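Piltora Computer Reuse Group
Minutes of the workshop meeting, September 10, 2022

Present: Biljana Mladenović (chair), four bench members, two trustees. Apologies were received from the Boutros Street site.

1. Minutes of the June meeting
Agreed as correct. The missing page from the parts list has been found and filed.

2. Matters arising
The new lights over benches one and two are in. Bench three is still waiting for its socket to be moved. The electrician has quoted £195 and this was approved.

3. Desktop cases
The meeting spent most of its time on the backlog of desktop machines. Biljana reported that 115 have come in from the Flistiteck office clearance, most of them without drives. It was agreed to strip the worst ones for parts and keep the cases only where the panels are straight and the power supply passes its test.

Processors are to be taken out before the case goes to the metal cage. There have been two instances of a case being weighed in with the processor still in place. Members asked whether old paste should be cleaned off straight away or left for a batch session. Agreed: straight away, with the lid wiped before the processor goes into its tray.

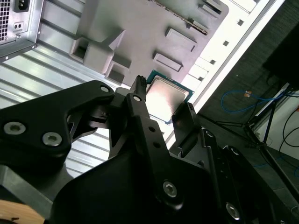

Trays are to be labelled with the socket type and the job number, in pencil. The last job number used was 1603. Anyone starting a new sheet should carry on from there and not begin again at one, as happened in June.

Standoffs and loose screws go in the lidded tubs at the end of the bench. Power supplies are to be shelved with the inlet facing out so the test sticker can be read.

4. Storage
The back shelves are full. Skuvex has offered us racking at no charge if we collect it. One trustee will ask about a van. The keyboards by the fire door must be moved before then.

5. Money
The balance stands at roughly £900 after the insurance payment. Anti-static bags and paste to be reordered. A second label printer was discussed and put off.

6. Any other business
The kettle has been replaced. Members are reminded to sign out the torque driver, which was missing for most of a week.

7. Next meeting
Date to be sent round by email. Biljana to book the room.

Actions
Biljana: confirm electrician, book room, reorder bags and paste
Bench members: clear keyboards, label trays
Trustees: van and racking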